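My Winter of Walking Football

I retired from proper soccer at 30, which my knees will tell you was two years too late. For a long time after that I did the usual ex-player things. I shouted at the TV, I bought running shoes, I told anyone at a barbecue about the goal I scored for Trolatton in the cup (left foot, in the rain, off somebody's shin, still counts!).

Then in March my old teammate Wiremu Fairweather called and asked if I wanted a game on Sunday. "It's walking football," he said. "You'll hate it."

I laughed, and then I went, and I was terrible.

If you haven't seen it, the clue is in the name. You play on a small field, the ball stays low and you can't run. One foot has to be on the ground at all times, and the referee will call you for it. Ours is Heather Pryor, who played in midfield for Grimshaw and has the eyesight of a hawk. She whistled me 11 times in my first match. I'd see a gap, my brain would say go, and my legs would break into this awful little trot before I could stop them. Free kick, every time.

The oldest man on the field that morning was 70. His name is Darcy Merrick and he took the ball off me so often I started passing it to him to save us both the bother. He has this trick where he looks hard to his right, puts his weight that way and rolls the ball left with the sole of his shoe. I knew it was coming by the second half and I still bought it.

We lost by 2, mostly down to me. By the time I got my shin guards off I was already asking Wiremu about next week.

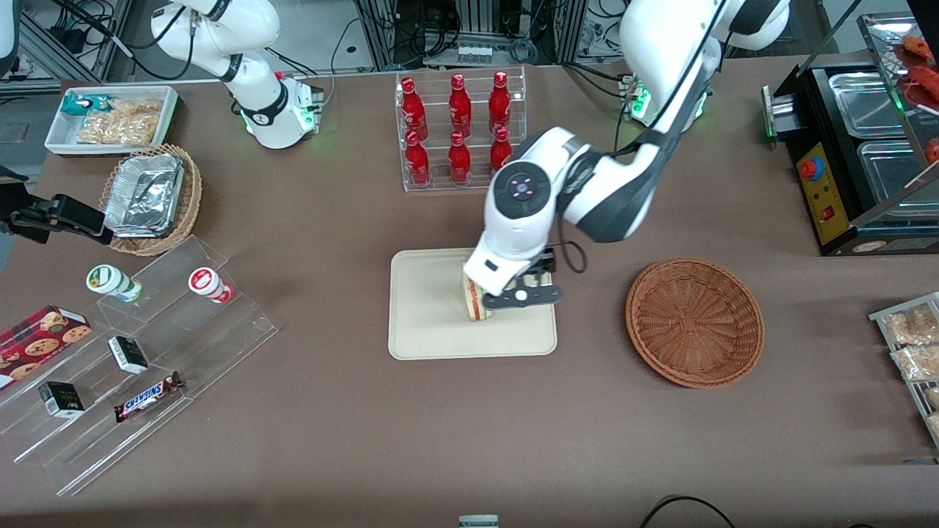

Learning to slow down

What surprised me was how much I had to think. When I played up front I got by on pace, and I never bothered to learn the rest of the game. Take the pace away and all you've got is your first touch and where you're standing. My first touch was a disgrace.

Saskia Ashby, our captain, took me aside one night and had me do nothing but receive and pass against a wall until it got too dark to see the ball. She didn't say much, just "again" and occasionally "softer." I slept like a baby and my hips ached for days.

It helped, though! By spring I could play a give-and-go without panicking, and I'd gone a whole game with just one whistle against me. Kirsty Fairweather, who is Wiremu's sister and a much better player than he is, slid me a pass near the end and I tucked it inside the post at a speed best described as a stroll. I celebrated like it was the cup all over again. Heather blew for running during the celebration.

We've got Brostitar next, and they beat us badly last time. Darcy says he's working on a new move. I've asked him to show me and he won't.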